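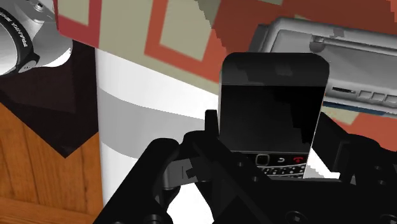 *A gripper in a computer simulation holds a phone with a keypad. The phone's screen is off.*

# How a Robot Learns From Examples

A robot arm does not know what a phone is. It has motors, joints and a gripper, and it has a computer that tells the motors how far to turn. If you want the arm to pick up a phone, the computer needs a rule for turning what the camera sees into numbers for the motors.

People can write some rules by hand. A rule such as "close the gripper until it touches something" is easy to write. A rule that works for every phone, on every table, in every kind of light, is very hard to write. For jobs like this, engineers often use a **learning system**. A learning system is a computer program that finds its own rule by studying many examples.

## What is an example?

One example is a record of one try at a job. At the Drosum project, each record has four parts:

1. The **task**, written as a short sentence, such as "pick up the phone."
2. The **pictures** from a camera, saved many times each second.
3. The **joint angles**, which say how far each part of the arm is bent.
4. The **result**, which is either "done" or "not done."

The parts are saved with the same clock. This matters because the program has to match each picture with the arm's position at that moment. If the clock for the pictures runs late, the program learns to move at the wrong time.

## Why use a simulation?

A simulation is a world made of numbers inside a computer. The computer works out where each object is, how it moves when pushed, and where the shadows fall. Then it draws a picture of the result.

In a simulation, a dropped phone does not break. When a try is over, the computer puts each object back at its starting point in less than a second. Many copies of the same room can also run at once. Drosum runs 100 copies side by side on a set of computers called Grakgate.

Simulated pictures are not perfect. Look at the shadows on the cloth behind the phone. Some of their edges look like tiny stairs. A shadow in a real room does not have steps like that -- they appear when the computer draws a shadow using small squares. A program that has only seen stair-step shadows may be confused by smooth ones, so examples from real rooms are often added later.

## Who moves the arm?

At first, a person does. The person, called the **operator**, holds a hand control. When the operator's hand moves left, the simulated arm moves left. When the operator squeezes a trigger, the gripper closes. The computer saves everything.

An operator at Drosum follows these steps:

- Read the task sentence.
- Start the recording.
- Move the gripper to the object and close it.
- Lift the object and hold it still.
- Stop the recording and mark the result.

Tries marked "not done" are kept too, in a separate folder. They are used to check whether the program can tell a good grip from a bad one.

## Why so many?

Suppose every example had the same phone in the same spot. The program could do well by always moving to that spot. It would never need to look at the phone. If you then slid the phone to the other side of the table, the gripper would close on air.

To prevent this, the simulation changes things between tries. The changes are called **variations**. The phone may start in a new place or face a new way. The cloth may have another pattern. The lamp may be brighter, or it may shine from the other side. Other objects may lie nearby, and the program must learn to leave them alone.

For the phone task, Drosum set a goal of 2,000 examples. By the end of March, operators had recorded 591. Of the objects on the full list, 66 had been used at least once.

## Checking the examples

A tool named Odent reads each record before it is used. It looks for missing pictures, for joint angles the arm could not reach, and for objects that pass through each other. Two solid things should never share the same space, but in a simulation a small mistake in the numbers can let it happen.

Records that fail the check go to a person, who watches them and decides whether to fix them or throw them out.

## Try it yourself

You will need a partner, a spoon and a blindfold.

Put the spoon on a table. Your partner wears the blindfold and is the robot. Give directions using only these words: *left, right, forward, back, up, down, open, close*. Write down each word you say, in order.

Now move the spoon a hand's width to one side. Have your partner start from the same place, and read the same list again. Watch where the hand closes. Then make a new list that works for the new spot. Each list is one example, with its own starting point.

## Words to know

**Gripper:** the part of a robot arm that holds things.

**Operator:** a person who controls a robot.

**Simulation:** a world worked out by a computer.

**Variation:** a change made between one try and the next.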